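4.3 Entering a transitional timetable

Use this section to set up the stages between the appointment of an interim government and the first sitting of an elected one. You need an Editor account in Ondeck. Viewers can read a timetable but cannot change it.

1. Open Mandates and select the country file.
2. Choose New timetable. Enter the name of the interim authority as it is printed in the founding charter.
3. Enter the start date in the form 11/10/24. Ondeck does not accept month names in this field.
4. Add each stage in order: consultation, voter register, referendum, local vote, national vote.
5. Set the length of each stage in days. The shortest length allowed is 3 and the longest is 299.

Note: If the charter gives no end date, leave the field blank and tick Open-ended. Do not enter a guess.
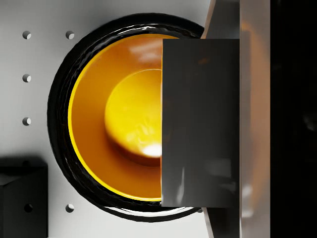
6. Attach a source to every stage. A stage without a source is saved as a draft and left out of reports.
7. Select Check order. Stages that overlap are marked in red – move one of them or tick Allow overlap.
8. Select Save and lock.

Caution: A locked timetable can be reopened only by the file owner. Changes made after reopening reset the review period to 120 days, and the earlier version is moved to the archive.

Cabinet changes are entered separately (see 4.5). A reshuffle does not alter the timetable, even where the head of government is replaced.

Section checked by Svenja Kleinschmidt and Rangi Mahuika.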